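Search this site Enter keywords Go

4. Small parts and early discard

Feb 8, 2019

The diary part of the study ran in Emmont through July of the previous year. 430 households filled in a sheet each time an item of clothing or footwear left the house for good: trash, donation bin, handed down, sold. 1416 sheets came back that could be read. Sheets with no reason written on them were kept for the totals but are left out of this section.

Main point first. A large share of what got thrown out was thrown out over a small part. Zipper pull, button, drawstring, elastic, shoelace, insole. The fabric or the sole was still fine by the owner's own account. We had expected holes and stains to come first and for shirts and pants they did. For jackets and shoes they did not.

4.1 Jackets

Zippers. Almost always zippers, and mostly the bottom stop where the two sides join. Owners wrote things like "wont start" or "splits open when I sit down." Very few had asked anyone about the cost of a repair. The ones who had asked were usually quoted a price for a full new zipper, which is the expensive job, when a new slider may have been enough. We did not check the jackets ourselves so can't say how many.

Snaps were a distant second. Hoods came up too, a drawstring pulled out in the wash and never put back. One sheet just said "hood string, gave up."

4.2 Shoes

Same pattern but cheaper parts. Laces are the cheapest part on a shoe and the easiest to change, and still turn up again and again as the written reason. We grouped the answers under the following: lace broken, lace lost, tip gone so it will not go back through the holes, lace too dirty, lace too short after being knotted. The tip one surprised us. A lace without its tip is hard to push through a small eyelet, and people treated this as the end of the lace and then, some weeks later, as the end of the shoe. Tape would do it. So would a bit of clear nail polish.

Canvas sneakers came up more than any other kind of shoe in this group (Figure 6). They are cheap enough to replace without much thought and get worn hard by teenagers, who were also the least likely to have changed a lace before. 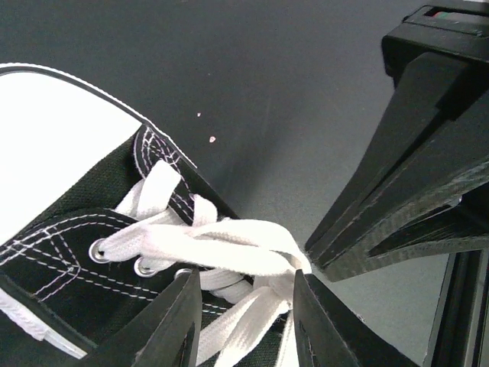
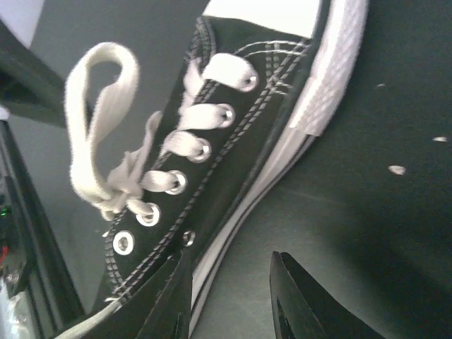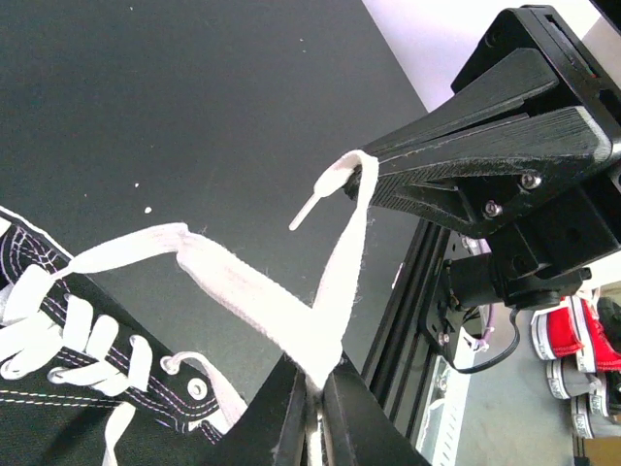 Figure 6. Black canvas sneakers.

Length is a real barrier. Packs are sold by length in inches, sometimes by number of eyelets, sometimes by both, and the two do not agree from one maker to the next. Several households bought the wrong size and then stopped trying. At the Donley store the packs hang by the register with the length in small print on the back. The Pasetti shop prints it on the front but sells only two lengths. Neither store had a sign telling people to measure the old lace, or to count holes if the old lace is gone. A sheet of paper taped to the rack would be a start.

Children's shoes were a different story. Outgrown, nearly all of them, so laces hardly matter there. Leave those out and the share for small parts goes up again, see the table in the appendix.

4.3 Time between the fault and the discard

Here the sheets are weaker. We asked people to write when the fault happened and many guessed. What can be said is that discard was rarely on the same day. The item went in a closet, or by the door, or in the trunk of the car. It sat. Then a move, a spring clean, guests coming, and out it went. By that time the reason on the sheet was often "old" and the real fault was only in the margin. We coded from the margin where there was one. Two of us read every sheet and disagreements were talked over until settled, a slow way to do it but the handwriting left little choice.

This waiting time matters for anyone planning a repair event. Items in a closet are not lost yet. The Milošević project sent a reminder card to 12 streets and asked people to bring "the thing you have been meaning to fix." Turnout was better than for there earlier flyer, which listed tools and skills. We would want to see it done again somewhere bigger before saying more.

4.4 Limits

One town. Summer only, so winter coats are under-counted and sandals probably over. People who agree to keep a diary may also be people who think before throwing things out. The form had one line for the reason, we should of given it three. Also, handed-down items were logged as leaving the house even when they went to a cousin next door, and this muddies the totals for kids' clothes.

Price was not asked. A mistake. Whether someone relaces a shoe must depend partly on what the shoe cost, and we can't test it from these sheets. The follow-up form has a price box on it.

Section 5 takes up what the repair shops said about the same items.

37 shares | 6 comments

Related items
Who still sews on a button? Notes from a household survey
Zipper sliders and where to buy them
Donation bins and what ends up in them
Keeping a discard diary: the blank form
Small repairs, school-age owners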